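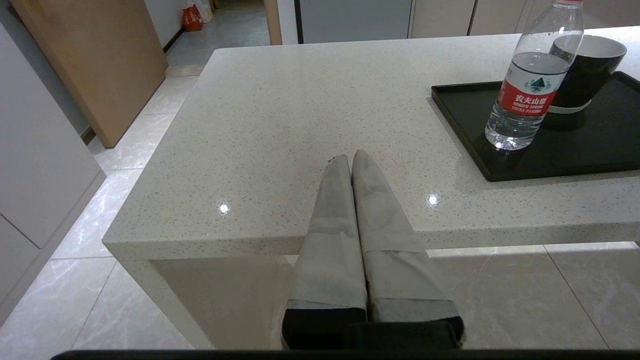 Dzene serving tray in black, on a speckled quartz island top.

Dzene Rectangular Serving Tray, Black
Item no. 3305
Sold by Adasetti Kitchen and Table

The Dzene is a plain black tray with a raised rim, made for people who keep their drinks and cups on the kitchen island all day. It is the tray our customers ask for most often when they have a light stone counter, and I understand why. A white or speckled top shows every ring from a wet glass. With a tray you wipe one small surface in the evening and the stone stays as it was.

Overview
The tray is one piece, without handles. You lift it by the rim, with both hands. The rim is low enough that you can take a cup from the side without raising your arm over the other things, and it is high enough to hold a small spill until you find a cloth. The surface is smooth and matte, so it does not shine much under ceiling lamps, even when the counter under it does.

Details
Color: black
Shape: rectangular, raised rim on all sides
Length: 16 inches
Pieces in the box: 1 tray, 6 small felt pads, 1 care card
Use: indoor
Washing: by hand

What fits on it
A bottle of water and two or three cups stand on it well. We like to put the tall things at the back and the cups in front, but this is a matter of taste. The tray is also good for a sugar bowl, a small teapot, or the oil and salt that otherwise travel over the whole counter. If you want to carry a full breakfast for two persons, please look at the larger Zutiteo tray, which has handles and a deeper rim.
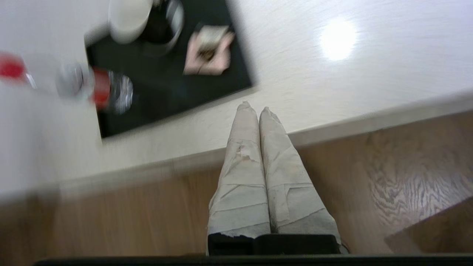

Light cups and dark cups both look fine on the black surface. Many customers write to us that they mix what they already have in the cupboard, and this was also the idea of the designer. You do not need to buy a set.

Placing the tray
Put the six felt pads on the underside before the first use. Four go in the corners and the other two go in the middle of the long sides. Press each one for a few seconds and let the glue rest for 2 hours before you turn the tray over. The pads protect polished stone and painted tables from fine scratches, and the tray slides quietly when you want to pull it nearer. If you prefer that it does not slide at all, ask us for the rubber pads when you order. They cost nothing extra.

Please keep the tray a little back from the edge of the island. It has no handles that stand out, but a sleeve can still catch on the rim.

Care
Wash with warm water, a soft sponge and normal dish soap. Dry it with a towel, because hard water leaves pale spots and on a black surface you will see them. Do not use steel wool or powder cleaners. The tray is not for the dishwasher, the oven or the microwave. A hot pot should stand on a trivet and not on the tray. Normal cups of tea or coffee are no problem.

Fingerprints can be visible on the matte surface in the first weeks. A damp cloth takes them away. Some customers use a drop of vinegar in the water and tell us it works better.

Goes well with
Fungate coasters, black cork, set of 6
Fungate linen towel, natural
Zutiteo tray with handles, large

Delivery and returns
The tray ships flat in a cardboard box with paper filling. Orders that we receive before noon leave our warehouse on the same working day. If the rim arrives bent or the surface is scratched, send us one photo and keep the box, and we will send a new tray. Returns are free when the felt pads are not yet glued. When they are already glued we can exchange the tray, but we cannot give the money back.

The next delivery from the workshop comes in February. If the black is sold out in the shop, leave your email address under the order button and we will write to you when it is here again.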